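Incidencia 3947 · Célula de manipulación, línea de cajones
Estado: en seguimiento
Planta: Ravmont
Abierta por: turno de mañana
Responsable: Kauko Honkanen

12 de mayo de 2022, entrada 1
El brazo se para al acercarse a una superficie y no pide ayuda. La pantalla del puesto dice "esperando" y se queda así hasta que alguien pulsa rearme. En el último lote pasó 5 veces. El compañero del puesto lo cuenta muy bien: antes se pasaba el turno agachándose y ahora se lo pasa mirando un "esperando". ¡Prefiere lo segundo, ojo, pero quiere saber qué espera!

Entrada 2
Revisado el registro de Plindow. Todas las paradas llevan el código 528, distancia de aproximación sin confirmar. La presión de aire está bien y el cable de la muñeca también. Cambié el conector por si acaso y no varió nada.

Entrada 3
Probado en el simulador con el programa de producción, sin tocar parámetros. ¡Se reproduce! Me alegró la tarde, porque así podemos trabajar sin parar la línea. Adjunto dos vistas de la simulación: la primera con los dedos abiertos frente al mármol, la segunda con una pieza negra entre los dedos, bajo el tablero naranja.

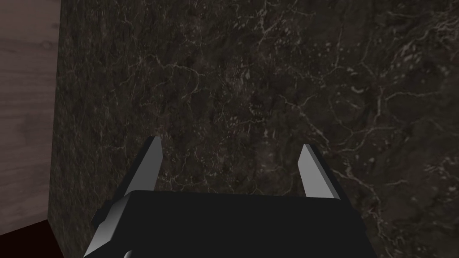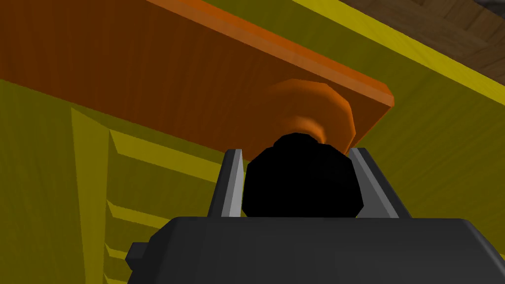

Entrada 4
Manninen (integrador) contesta que el umbral de confirmación venía de la instalación antigua y que nadie lo había revisado desde el cambio de pinza. Nos pasan la versión 1118 del módulo de aproximación. La cargo primero en el simulador y mañana en la célula, con el turno de mañana delante, que son quienes conocen cada ruido de esa máquina.

Entrada 5
Cargada en la célula. Un lote completo sin código 528. Lo mejor ha sido la sesión con el equipo: en vez de darles yo la charla, fueron ellos los que dijeron qué mensajes querían en pantalla. Salieron tres y ya están puestos:
"Busco superficie, no hace falta tocar nada"
"No confirmo distancia, revisa la pieza"
"Necesito a una persona"
El tercero arrancó risas y es el que más agradecen (también enciende la baliza, así que se puede estar en la mesa de repaso sin vigilar la pantalla).

Entrada 6
Cosas que cambian en el puesto y que conviene dejar por escrito:
El rearme lo hace cualquier operario formado, ya no hay que llamar a mantenimiento.
Colocar piezas bajo el tablero a mano queda solo para averías. Dos compañeras con molestias de hombro han pedido pasar a esta línea, y me parece una noticia estupenda.
El repaso final sigue siendo humano. Lo pregunto en cada reunión y la respuesta de producción es la misma, lo anoto para que conste.
Falta acordar quién cubre la célula en la pausa del bocadillo.

Entrada 7
Pregunta de Flollum, la otra planta: quieren saber si la 1118 les vale con su pinza. Respondido que sí en principio, pero que la pasen antes por el simulador con su propio programa. Les mando mi configuración y me ofrezco a conectarme con ellos, que estas pruebas las disfruto como un crío.

Pendiente
Traducir los tres mensajes para el turno de noche.
Actualizar la hoja plastificada del puesto, todavía pone que se llame a mantenimiento.
Dejar la incidencia abierta hasta junio y cerrarla si no vuelve el 528.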